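# custthorpe-fixtures

Match records for the Custthorpe junior handball league. Last changed Dec 18, 2019.

`matches.csv` has 548 rows, one per fixture. Of these, 453 have a final score.

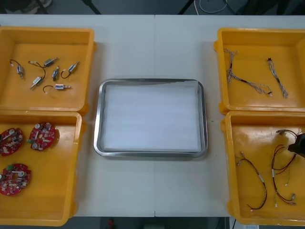
*Centre tray and side bins.*

Walkovers are marked `W` and carry no score. Team names follow the club's own spelling, so Sepúlveda keeps its accent. Files are UTF-8. 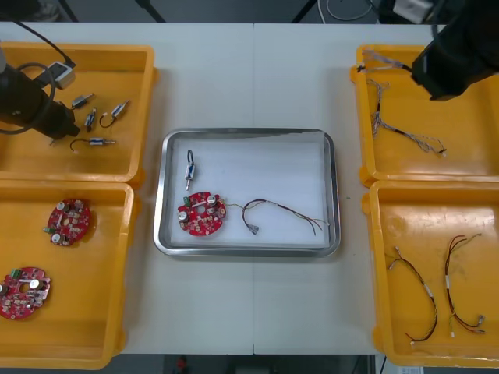

Jekska wrote in to say that walkovers should count as 10–0, as they do in the league table. They stay blank for now.

## Players

`players.csv` lists 300 shirt numbers by club. No names or birth dates.
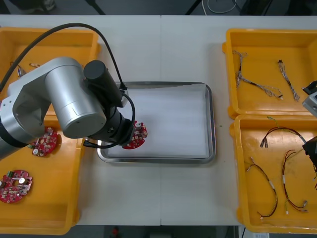
*Round red board in the gripper.*

## Known gaps

- Kistico home games in April have no half-time score
- 2 fixtures share an ID 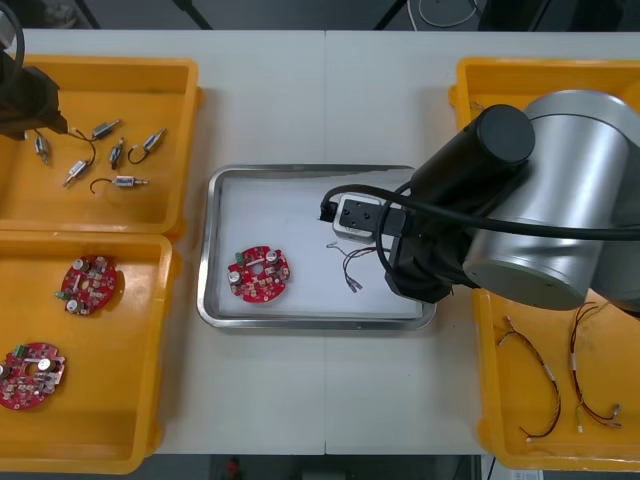

Photo: project archive, CC BY 4.0

Corrections go through the issue tracker. Please give the match ID.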